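Indberg Bar Pull, Matte Black
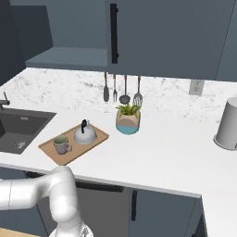 Item no. 1000-13. Sold singly, with two mounting screws. Backplates sold separately.

The Indberg is a straight bar pull for cabinet doors, drawer fronts and pantry units. The bar is solid steel with a powder-coated finish. It has square ends and a slightly softened edge, so it doesn't catch on sleeves or dish towels. The same pull is offered in brushed nickel and aged brass.

Lengths
Short – for drawers and small doors
Medium – for standard wall and base cabinets
Long, 600 mm – for tall doors and pantry units

Screws fit door fronts up to 20 mm thick. For thicker fronts, order the extended screw pack. Drill from the front face with a piece of scrap wood clamped behind the door. A drilling template is printed on the inside of the box lid – check it against the pull before you mark anything.

Care
Wipe with a damp cloth and dry. Mild dish soap is fine. Do not use scouring pads, bleach or anything with ammonia, which will dull the coating. Retighten the screws by hand after the first few weeks of use.

Matching items
Indberg knob, round
Indberg towel rail
Sustano soft-close hinge, full overlay

Shipping and returns
In-stock finishes ship in two business days. Aged brass is made to order and takes three weeks. Unused pulls can be returned within 20 days in the original box. We can't take back pulls that have been installed, or cut-open screw packs.

Trade orders
Orders of 13 pulls or more get trade pricing, and finishes can be mixed. Send your list to Endang Liem at the Cluvonico order desk and include the finish, length and front thickness for each line. Samples are available in all finishes – one per finish per customer, refunded with your first order.

Prices updated 29 July 2025.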